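Against the Disposable Office

Every organization that occupies leased space knows the pattern. A lease begins, furniture is ordered in a single week, and five years later most of it is carried down to a dumpster. The desks are rarely broken. They are simply the wrong size for the next address, or the wrong color for the next manager, and the cost of moving them is judged to be higher than the cost of replacing them.

It is the position of this column that the judgment is usually mistaken, and that employers of every size should be expected to account for what they throw away in the same way they account for what they buy.
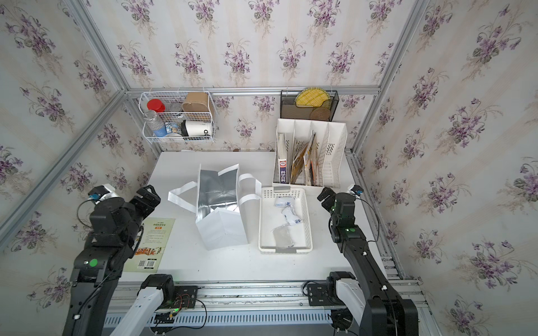 Consider how purchasing decisions are made at present. A department head is given a sum of money and a deadline. The price of a chair is known to the cent. The price of disposing of that chair is paid later, from another budget, by a person who had no part in choosing it. Under such an arrangement it would be strange if anyone chose well.

When the design firm Coltetti gave up two floors last November, its facilities manager, Zamfira Nistor, was asked to prepare an inventory before the movers arrived. The list came to 1,402 items. Of these, the company had a record of purchase for fewer than half, and a plan for almost none. Ms. Nistor was given 20 working days to clear the premises. She has since argued that the inventory should have been written at the start of the lease and kept current, and this column agrees with her.

Small articles deserve particular attention. Large furniture attracts notice because it is heavy and someone must be paid to lift it. Trays, baskets, cups, folders and bags pass in and out of a building without any record, and they are replaced at the first sign of disorder. A person who cannot find the file organizer orders another one.

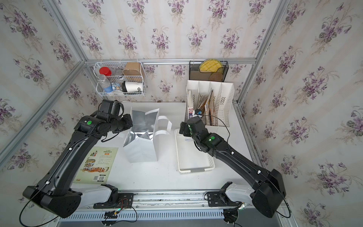 Everyday articles such as baskets, trays and file organizers are seldom included in an office inventory.

There are fair objections to a stricter approach. Dzintra Koppel, who served for 11 years as purchasing director at Mustell, has written that detailed tracking of low-value goods costs more in staff time than the goods are worth. On a narrow reading she is correct. A clerk who spends an hour locating a cup has not saved anyone money.

The proposal made here is more modest. No organization needs to tag every cup. It should, however, set aside one room or one cabinet where unwanted items are placed before anything new is ordered, and it should require that the cabinet be checked before a purchase is approved. Nomgate adopted a rule of this kind for its branch offices. Saulius Luik, who administers it, reports that staff complained for the first few months and that the complaints then stopped. Orders for desk supplies fell enough that the branches now place them quarterly. 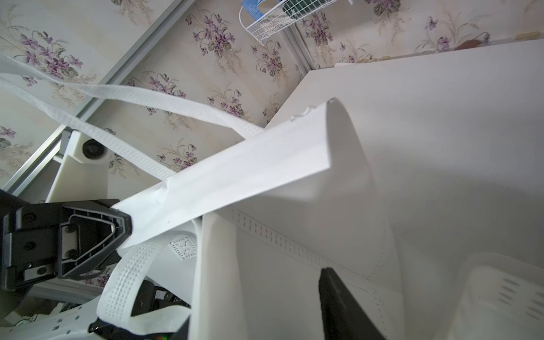 A second objection concerns dignity. Some employees regard a used desk as a sign that they are not valued. This feeling should be treated with respect, and it is best answered by maintenance. A desk that has been cleaned, leveled and fitted with working drawers does not insult anyone. A neglected one does, whatever its age. Organizations that intend to reuse furniture must therefore budget for its repair, and they should say so openly when the budget is drawn up.

Landlords have a part to play as well. The standard lease requires a tenant to return the premises empty, and the requirement is enforced even where the incoming tenant would gladly keep the shelving. A short clause allowing the two parties to agree on a transfer would cost nothing to draft. Mieczysław Zieliński, who manages several buildings for Stankevičius, already offers one on request. It should be offered to every tenant at signing, with the inventory attached.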